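Plavach de dois braços: as fotos e o que eu achei do kit

7/20/25

Oi, gente! Muita gente me escreveu depois do post de junho perguntando do kit da Plavach, aquele de dois braços de bancada com garras de dois dedos, e eu prometi que ia mostrar a coisa trabalhando em vez de só reclamar do manual (que continua ruim, já falo dele). Então esta galeria é mais conversa que foto, vocês me conhecem.

Pra quem chegou agora: eu uso o kit no modo de demonstração. Você guia os braços na tarefa, o software grava tudo e depois treina em cima dessas gravações. A minha tarefa de teste é a mais boba possível, que é mexer com bichinhos de brinquedo e uma bandeja. Parece coisa de criança, eu sei, mas bicho de brinquedo é ótimo pra isso! Tem perna fina, tem rabo, tem orelha, cada um cai de um jeito, e a garra que pega um cubo sem pensar passa vergonha com um cavalinho deitado.

O que vem na caixa

Os dois braços, as duas garras, os cabos, a fonte e uma licença do software, que se chama Vadus. O pacote que eu peguei custa 190 por mês no plano de aluguel, com a instalação incluída. Comprar sai bem mais caro e eu ainda não me convenci. A Sketau, que é quem revende por aqui, deixa trocar de plano depois, e a parte do atendimento foi tranquila: mandei mensagem à noite e de manhã já tinha resposta.

A montagem

Levei uma tarde inteira. Os braços em si foram fáceis, o que me comeu o tempo foi a calibração, porque o manual manda fazer o passo 17 antes de explicar onde fica o menu do passo 17. Fica em Ferramentas, dentro de Avançado, anotem aí. Depois disso foi rápido, e nunca mais precisei recalibrar (só refiz uma vez, por teimosia minha).

O forro da mesa

Essa dica vale ouro: papel pardo! A mesa é branca e eu queria um fundo mais escuro e sem brilho pros bichos clarinhos. Testei antes a manta que a Foulkes vende como acessório e achei bonita, mas ela enrugava quando a garra encostava. O papel fica esticado, custa quase nada e, quando rasga, eu troco.

As gravações

Até agora guardei 134 demonstrações boas. As ruins eu apago na hora, e o Vadus deixa fazer isso com uma tecla só, o que eu adorei. O treino roda durante a noite. O meu plano é chegar a 900 e ver se ele aguenta bicho novo, que nunca apareceu nas gravações, mas isso fica pra outro post.

O que eu gostei

As garras são delicadas de verdade. Dá pra regular a força bem fininho, e nenhum brinquedo meu quebrou ainda. Também gostei de ter os dois braços trabalhando cada um no seu canto da mesa, fica um ritmo gostoso de acompanhar (eu perco um tempão olhando, confesso).

O que me irritou

Os cabos. Eles ficam por fora dos braços e fazem umas voltas grandes, então no começo eu ficava o tempo todo de olho pra nada enganchar. Comprei umas presilhas e ainda estou decidindo onde colocar. E o programa só tem menu em inglês, o que pra mim tudo bem, mas pro meu sobrinho que queria brincar junto foi um balde de água fria.

Vale a pena?

Pra aprender, eu acho que vale, principalmente alugando. Pra quem quer ver o robô dobrando roupa na semana que vem, não vale, vai por mim. Se alguém tiver dúvida sobre tamanho de mesa, plano ou presilha de cabo, deixa nos comentários que eu respondo todos, mesmo demorando um pouquinho.

E agora sim, a bancada em ação!
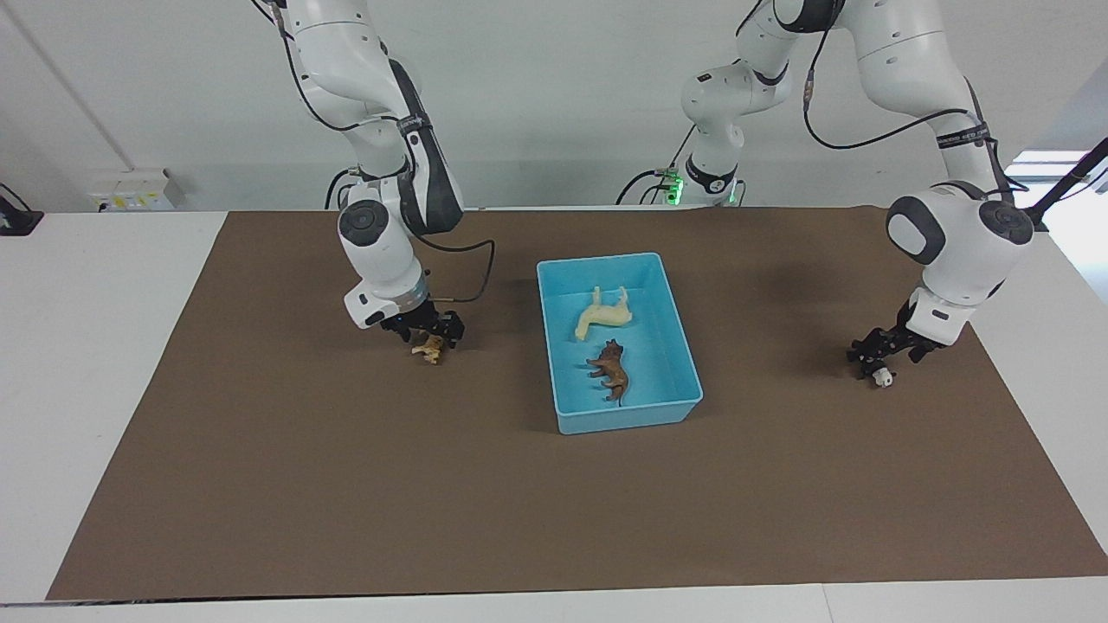

Os dois cavalgam ou não cavalgam? O clarinho está deitado na bandeja azul, e cada garra está em cima de um bichinho no papel.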